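Bread day
A diary entry from the bench 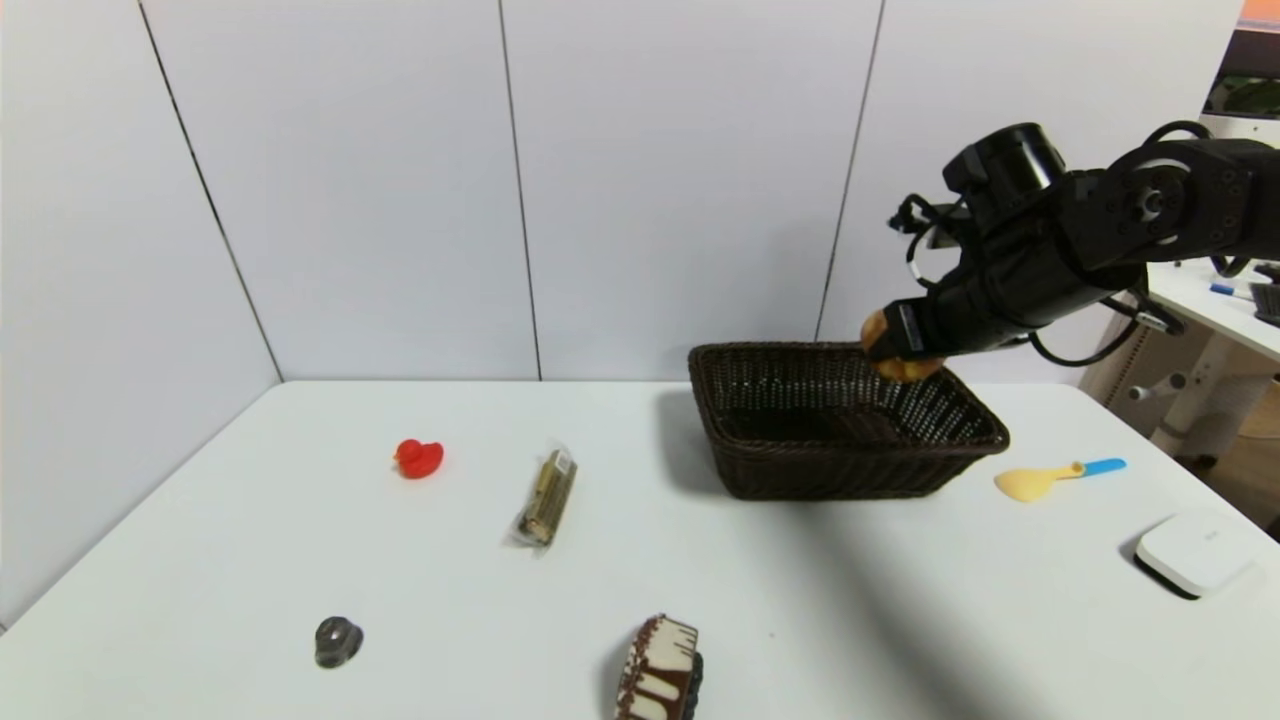
The roll, the basket, and the arm, with me on the other end of it.

3 comments · 11 shares

I have a blister on my thumb from closing a gripper. I want that written down somewhere before it heals, so it goes in first.

May has been all teaching, all the time. I used to write code at this job, and now I sit on a stool with the controller in my hand and move a bread roll into a basket, and then I do it again, and then Pendo resets the table and I do it again. I thought I'd hate it. I sort of love it? It's the closest thing to learning an instrument I've done since middle school clarinet (which went badly, sorry Mom).

The goal for the day was 68 good demos of the bread task. We got 48. Before lunch I was on pace, I really was, and then Hallow – our recording program, which I've complained about in here before – stopped saving the wrist angles and didn't say a word about it. Lacey caught it when she played one back and the hand just slid along like a hockey puck. So a whole chunk of the morning went in the trash. I ate my sandwich very fast and very angrily.

The thing I keep getting wrong is the rim. You come in over the right side of the basket and it feels like you've got plenty of room, and then you lower and the roll clips the edge and you have this horrible half second where you don't know which way it'll go. Lacey says I start coming down before I've finished coming across. She's right. I do the same thing parking. She has me stop over the basket now, count one beat in my head, then lower and let go. But you can't stop too long either, or the model learns the stop! We had that with the last batch, where it would get to the basket and just hang there with the roll like it had walked into a room and forgotten why.

Squeeze is the other one. The gripper will happily flatten whatever you give it, so I've been trying to close until the roll stops wobbling and then leave it alone. Hence the blister, I guess, from holding the trigger halfway.

Pendo moves the other stuff between takes so the arm doesn't just memorize one table. The duck, the snack bar, the spoon with the blue handle, the cake. She has strong opinions about the cake. She likes it right up at the front where I have to steer around it with my eyes the whole time, and I'm convinced it makes my demos worse because around eleven I am only thinking about cake. I asked if we could leave it out for one set and she slid it closer to me.

Shaimaa came by in the afternoon to try driving, first time ever, and I was all ready to be the wise old teacher. Her first one was a mess, she overshot so far she ended up past the basket. Her second one was cleaner than anything I'd done all day. Smooth across, little beat, down, open, back out. I asked how and she said she pretended she was putting a baby's hat on. I tried that and it did nothing for me, I just felt nervous.

Then a long conversation about whether we should keep the ugly ones. Souad wants them, at least the ones where you clip the rim and fix it, so the arm sees what getting out of trouble looks like. Maureen wants only the clean ones for this first round and says we can add the rescues after. They went back and forth over my head for a good while and I kept my mouth shut because most of the ugly ones are mine. Where we landed: clean ones in the main folder, rescues in their own, decide after the first training run. Ellery does the training overnight, so there was no point arguing past five anyway.

Souad also reminded us that the whole Zellano set is supposed to be 3,000 demos by the end, across every task, and we all went quiet. I did the math on my thumb.

One good thing. On my last take of the day I didn't think about any of it. I wasn't counting, I wasn't watching my hand, I was kind of wondering if I had eggs at home, and the roll went over and down like I'd done it with my own fingers. I told Lacey to star that one. She'd already starred it.

(I did not have eggs.)

Tomorrow: new batch with the basket turned, which means relearning the rim from scratch. Ask Maureen if the arm can be slowed down a touch on the way down. Bring tape for the thumb. Restart Hallow BEFORE the first take and play one back, every single time, no matter how smug I'm feeling – and make Shaimaa do at least a few more, she's wasted on spreadsheets.

Recent entries
Two hours on one spoon
Drolik update ate my settings
Pendo's reset chart, and why I lost mine
First day on the stool

Last updated: May, 9:40 p.m.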